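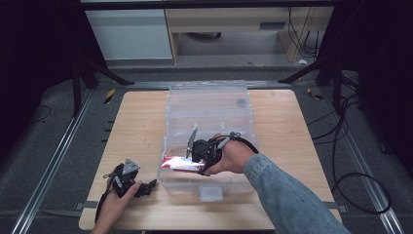

Container task, head view, right gripper over the bin.

Thread: Does the head camera help on transparent containers?

huremton_lab
Posted September 10, 2026
We trained the same policy twice on 1,246 hand-held gripper demonstrations, once with wrist views only and once with wrist plus head view. Evaluation was 60 trials per policy. The head view helped on placing into the open bin. On stacked boxes we measured no difference. Three seeds each, same split.

tallgrass
What was the failure mode on the stacks? If it's lid edges, I'd blame depth. Clear plastic gives you almost nothing there.

huremton_lab
Mostly early closing. The fingers shut before they reach the box. We don't use depth, RGB only. Wrist view with two clear boxes stacked:

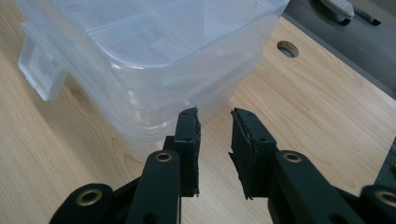 Sreekumar Rajan: I don't accept "no difference" from that trial count. An effect of roughly 3 points would be invisible. Report the interval, or say the test was underpowered.

huremton_lab
Fair. I'll change the wording to "no difference detected" and add intervals to the table.

virngate_user
Disagree with Sreekumar on priority. Early closing sounds like a latency mismatch between the gripper width signal and the video. We had that with Hapeta in August and more trials only confirmed the bug. Check the offset first.

Sreekumar Rajan
A fixed offset would hurt the bin task as well. Was early closing seen there?

huremton_lab
Twice, both wrist only. I'll rerun the alignment and post the offsets with the new table.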